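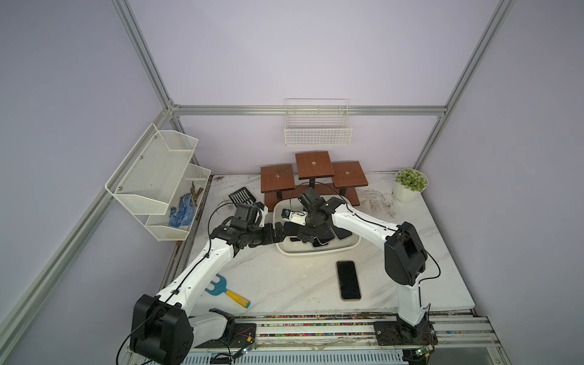
Re: [shed-and-bench] Can a machine do the boring jobs yet?

From: Ismail Alaoui
To: shed-and-bench list

G'day Faisal, g'day all,

Good question, and I've been chewing on it since breakfast, so apologies in advance for the length (I've quoted your message at the bottom for anyone who joined after the big solder fume argument). Short version: no for the house, maybe for your bench, and the "maybe" depends mostly on how tidy you're willing to be before the machine starts.

For those who don't know me, I did nine years in small electronics refurb before I moved to Ugwu, and I've spent an unhealthy amount of time standing beside two-arm setups watching them have a go at phones in trays. I love them! I also wouldn't leave one alone with my own phone, so take the rest of this in that spirit.

1. Picking a phone up off something flat

Everyone assumes this is the easy bit. Try it yourself with a pair of barbecue tongs and no wrist movement and you'll see what I mean. A phone lying flat gives you two long thin edges and not much else, and if the fingers come in a few millimetres high they skate over the glass. Come in low and they're pushing on the tray. A person does a little slide-and-tip with a fingernail without thinking about it, and a two-finger gripper hasn't got a fingernail.

A case helps heaps. Silicone or rubbery plastic gives the fingers something to bite, plus it adds a bit of height. Bare phones are the pest. If you're hoping to feed it your 500 a month straight out of the bucket, Faisal, have a look at how many turn up in a case, because that number matters more than anything on the arm's spec sheet.

And don't let them stack. One phone in a mint-blue case sitting over another dark one, with only a sliver of the second showing past the top, is a nasty little problem. Where does the first phone stop? You and I can see it straight off because the case is a different colour. Put two bare black ones together and I've had to lean in and squint myself.
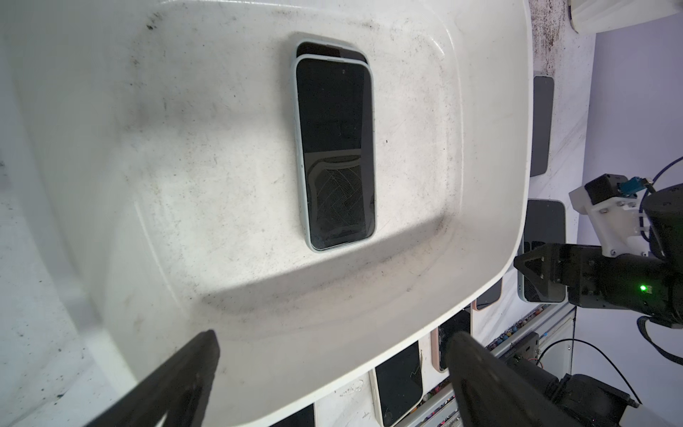
2. Seeing the thing in the first place

Switched-off phones are mirrors. The screen up there has a curved grid and a pale band of light sitting in it, and a camera riding on the wrist gets a different version of that every time the arm moves. Cheap depth cameras in particular hate shiny black glass; they'll give you a hole where the phone ought to be. We used to drape a bedsheet over the nearest window at the old place and it did more good than two weeks of fiddling with settings.

Cracked screens cut both ways. The white lines are nice and visible, so sorting "cracked" from "not cracked" is one of the jobs I'd happily hand over today, with a person doing the close calls. Hairlines near the edge of the frame are where it falls over. Mind you, that's where I fall over as well, late in the arvo.

3. Muck

You asked whether you'd have to clean first. Yeah, mate, you would. White tray, black specks, scuffs all up the walls: your eye skips right over them, but a vision system has to be taught that a speck isn't a screw and a grey streak isn't an edge. And grit gets into everything. I'd wipe the tray between batches and keep a brush on a hook, same as you would for a lathe.

(The other view is that you should train it on the mess, so it copes with real life. I've got some sympathy for that. It takes a lot more goes at it, though, and you're one bloke with a bench.)

4. The house stuff

Right, the chores. Your wife's question about the kitchen and the garden is a harder one than yours! A slotted spatula, a toy rake, a gardening glove: all of them ordinary, and each one wants a different grip. Spatula's fine once you've got the handle. A glove is soft, it never lies the same way twice, and getting one into a wire basket without a finger of it catching on the mesh is something I'd put well above phone sorting for difficulty. Twigs I won't even start on.

What I keep telling people is to split "chore" up. Moving one known thing from A to B, with A and B both bolted down and the lights always the same: yes, that's doable, and a patient hobbyist can get there. Noticing that the thing needs moving, deciding where it lives in your particular house, and dealing with the dog: no. I can't see the second lot turning up in my kitchen any time soon, and I want it more than most, because I loathe unpacking the dishwasher.

5. What I'd do with your money

I wouldn't buy two arms. Two look terrific together, and for holding a phone steady while you peel a case off you do want the second one, but they've also got to keep out of each other's road over one small tray, and sorting that out will eat your evenings. Get one going first.

The 499 dollar Olleo arm you linked is okay for learning on. I had a play with one at Diderden and the joints were a bit sloppy, fine for blocks, frustrating for anything thin. I'd rather see you spend 200 on a decent fixed tray, a matte mat and a proper diffused light, do the sorting by hand for a month, and see whether you still want the robot. Your hands will be quicker anyway. If you do still want it, ring me and we'll go through the Kirelon gear, which I know better.

Has anyone else here got one running on actual customer stock? I'd be keen to hear what your rejects bin looks like at the end of a day.

Cheers,
Ismail

-----Original Message-----
From: Faisal Bukhari
Subject: [shed-and-bench] Can a machine do the boring jobs yet?

Hi all,

We're getting 500 old handsets a month through the shop now and the first job is dead boring: pick it up, look at the screen, cracked or not, put it in the right row. I do it with the radio on and I'm sick of it. Has anybody tried one of those little desktop arms for this? There's an Olleo for 499 and I'm tempted. Would I have to clean everything first?

Also my wife wants to know if it can put the kitchen things and her garden gloves away when it's finished with the phones. I said I'd ask.

Faisal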